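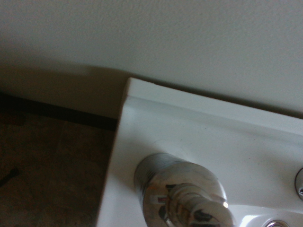 OK quick one tonight because I have to be up at five and I promised I'd write up the drive before I forget all of it.

So. The Pevedeo. The coupe, not the wagon. Henrique Marinho has had his since May and has been telling me to come and drive it ever since, and I kept putting it off, mostly because I knew I'd like it and I can't afford one. Finally went. I liked it. I can't afford one.

First thing, it's low. Lower than it looks in the pictures everybody posts. You sort of fall into it, and then the door is a long way behind you and you have to reach back like you're getting a bag off the rear seat. Henrique has a technique where he pulls the door by the armrest on the way down. I tried it and banged my elbow. Fine.

Engine is the straight six, 400 horsepower, manual box. He ordered the manual and waited an extra 5 months for it, which tells you something about Henrique. The auto was sitting right there at the dealer in Usitz, blue, with a discount. Nope. He wanted three pedals and he got three pedals.

And he was right, annoyingly. The shift is short and a little stiff when it's cold, second especially, you have to be firm with it. Then ten minutes in it loosens up and it's lovely. Clutch is heavier than my old hatch but not leg day heavy. I stalled it once pulling out of his street. In front of a school bus. Moving on.

Route was the usual, out of Usitz past the quarry, up the back of the ridge, then down the long side to the reservoir. I've driven that road in maybe a dozen cars and it sorts them out fast. There's a bump on the way up, right after the second hairpin, that unsettles just about everything. My hatch hops sideways on it. The Pevedeo just went thud and kept going. One movement, done.

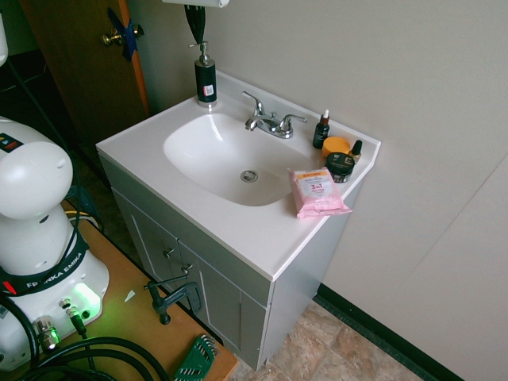 Steering I'm less sure about. It's quick, really quick off center, and for the first few miles I was turning in too early and then having to take a bit back out. You get used to it. Not a lot of feel though. Henrique says it wakes up on better tires and he's probably right, he's on the stock Drororiers, which are a quiet, long-lasting, sensible tire, and I don't know who puts a sensible tire on this car. They start to squeal way before you're doing anything silly. Grip is OK. The noise makes you feel like an idiot at 40.

Brakes great. No notes.

Ride is firm, I'd call it livable. There's a softer setting and a harder setting and I couldn't tell you what the harder one is for. We tried it for a mile on the broken bit by the reservoir and both said no at the same time and switched it back.

Inside it's a mixed bag. Seats are excellent, I'd have those seats in my living room. The wheel is a nice size, thin rim, no silly flat bottom. But the screen! Heater controls are in the screen, two menus down, and there's a lag. I wanted the fan off my face and by the time I'd found it we'd gone through a whole village. Bring back the knob. I will keep typing this until somebody brings back the knob.

Also the cupholder is under your elbow, exactly where the arm goes when you shift into fourth. Ask me how I know. Sorry again about the coffee, Henrique.

The other thing is the exhaust. He's had the rear section swapped for a Joshi one and I was ready to hate it, I'm old and I've got neighbors. But it's pretty civil. Low hum on the highway, a proper bark over 5,000, and no popping and banging when you lift off. He starts it at six in the morning and nobody's complained yet. Well, his wife has. 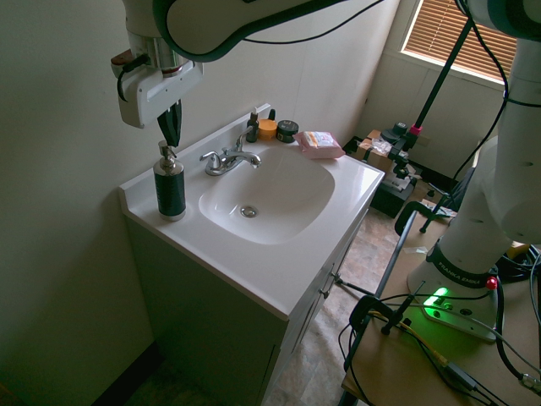 Soap pump, sink, faucet.

Where was I. Money. He won't tell me what he paid in the end, but the list price is a lot and then he ticked the seats and the limited slip diff and the bigger brakes. Insurance went up too. Fuel, well, we used more than I wanted to see. He says it's better on a steady run and I beleive him, but who buys one for a steady run.

Would I have it over the Pevedeo wagon? I go back and forth. The wagon's got the same engine and you can get a dog in it. But the coupe is lighter and you notice, it changes direction like a much smaller car – and there's no manual in the wagon anyway, so that kind of settles it for me. In the imaginary world where I'm buying either.

Gave him the keys back at his place and then stood around in the driveway for half an hour talking about tires. He's going to change the Drororiers before winter and wants me to come along again afterwards so we can argue about it on the same road. I said yes before he'd finished the sentance.

My own car still needs its front pads done. Parts are in the hall. Maybe this weekend, if it stays dry.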